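August 10, 2022

Clolon and Bednarek have signed their gearbox deal. The new joint company is called Rerska and will build automatic transmissions at the old Jalisberg plant, with 500 jobs to start. Witold Rutkowska will run it. Bednarek brings the tooling and Clolon buys the output - at least for the first 3 years.

I worked on that site until January, so I read the whole release. 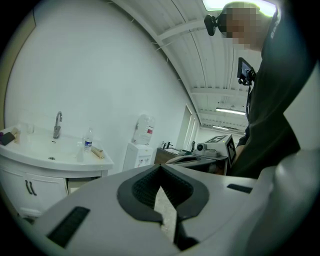
When does the first gearbox ship? The release gives no date, only that hiring comes first.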